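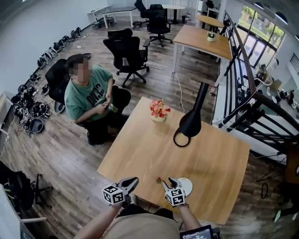 The old importer made me choose a reference camera before I had seen a single stream, and if I chose badly I had to start over, one user wrote to us after the last release. Can the new one wait until everything is loaded?

It can. Bason 4 loads all streams first, scores each one as a possible reference and lets you change the choice at any point up to export. Changing it does not discard detections or manual edits.

Bason
Time alignment and pose recovery for hand-held gripper recordings
By Tuvska

Overview

Bason takes video from a head camera and from cameras on one or two hand-held grippers, puts the streams on a single clock, and writes out the pose of each gripper over time. The output can go straight into policy training or into the Kleinschmidt planner for replay checks. It runs on a workstation with no network connection.

The program is divided into three stages: Sync, Track and Review. Each stage reads and writes plain files in the project folder, so any stage can be rerun or replaced with your own tool.

Sync

Sync estimates the offset and drift between streams from motion. If inertial data is present it is used first; if not, Bason compares camera motion with the movement of the markers in the head view. Offsets of up to 400 ms are solved without a hint. Larger offsets need a starting value, entered in the project file or set by dragging the stream in the timeline.

Dropped frames are kept as gaps. Earlier versions filled them by repeating the previous frame, and projects that depend on the old behavior can turn it back on under Compatibility.
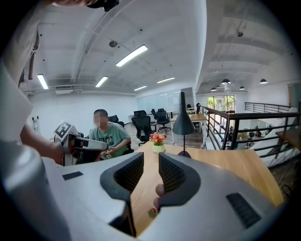 Drift is modeled as a straight line by default. For recordings longer than 19 minutes we suggest the piecewise option, which takes more memory but copes better with cameras that change clock rate as they warm up.

Track

Track finds square fiducial markers in every stream and solves for the pose of the body they are fixed to. Marker layouts are described in a body file, which lists each marker ID with its size and position. Cubes, flat plates and mixed layouts are all accepted. A marker left free in the room can be declared as a static landmark and is then used to hold the world frame steady.

Supported lens models are pinhole, equidistant fisheye and the Grurkard wide-angle model. Detection runs on the raw fisheye picture, and only the corner points are undistorted. Undistorting the full picture first costs resolution near the rim, where a second gripper often appears.

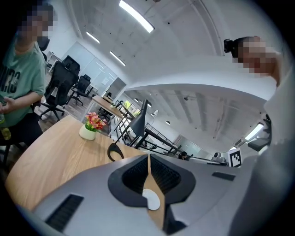 When no marker is visible in any stream, Bason carries the pose forward with visual odometry for a limited time. The limit is set with max_coast. Past that limit the pose is marked invalid – it is never extrapolated without a flag.

Finger opening is estimated separately. It needs a short calibration clip for each gripper in which the fingers go from fully open to fully closed and back.

Review 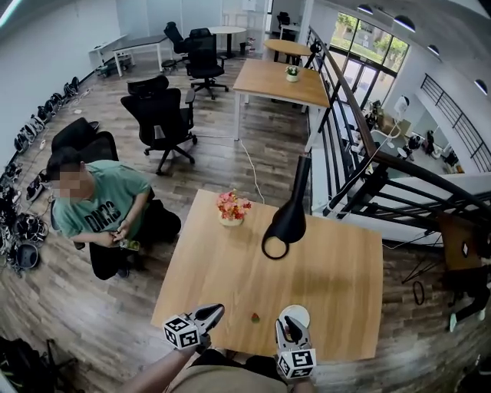 Review shows all streams side by side under one timeline, with invalid spans in gray and low-confidence spans in amber. The confidence value combines reprojection error with the number of corners in use. Two-gripper tasks at a small table are a normal case for it: each gripper carries its own marker cube, one may be pressing down near a white dish while the other points across the tabletop, and a small target such as the red-and-green piece between them can be tagged by hand. Tags are stored as named points in the world frame and exported with the poses. People elsewhere in the view can be masked or blurred at export.

Export formats
Zarr
HDF5
CSV (poses only)
Kleinschmidt trajectory

Known limits
Rolling shutter correction is available for head streams only.
Two bodies that share a marker ID cannot be used in the same project.
Finger opening is not estimated during coasted spans.

Licensing

A license covers 3 workstations. Export to Zarr and CSV is included in the free reader, which opens any Bason project but cannot rerun Sync or Track. Projects from version 3 open directly and are converted on first save; keep a copy if older installs still need to read them.

Page last changed Friday, December 22, 2023. The next maintenance release is planned for January.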